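Wide soft fingers or narrow hard ones for picking up toy blocks?
Posted in Small Robot Arms, 21 Sep 2018
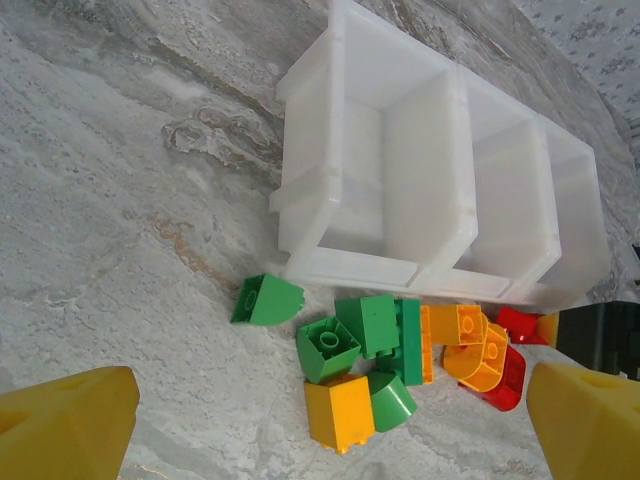

I've been comparing two sets of fingers on my Sernau arm for a few weeks now, and I keep going back and forth, so I thought I'd ask you kind people. The job is sorting big plastic building blocks into a tray (my niece thinks this is the best thing anyone has ever built!). The chunky yellow fingers are fine on a square block sitting by itself, but in a pile like this one, with the green curved pieces leaning on their neighbors, I lose a lot of grabs. Out of 60 tries the wide pair got 18 curved blocks wrong. The narrow Cho pair does better in the pile but lets go of things on the way over. Has anybody settled on one or the other, or am I blaming the fingers for something else?
Chae-won Ban

Tultirbridge
Oh, I remember this stage well, and I'd keep the wide ones for now. Curved blocks slide when you close on the rounded side, so try turning the wrist to take them across the flat faces, and slow the last bit of the close way down. I also stuck thin rubber on my fingertips last December and it helped more than the new fingers I'd bought. One more thing: a polished or stone top lets everything skate around when you nudge it. Put a place mat down and run your test again before you spend any money.

nistside_fan
narrow ones. never looked back

Pell40
Check your grip force on the Cho pair first. Mine came set low and dropped everything until I raised it to 8.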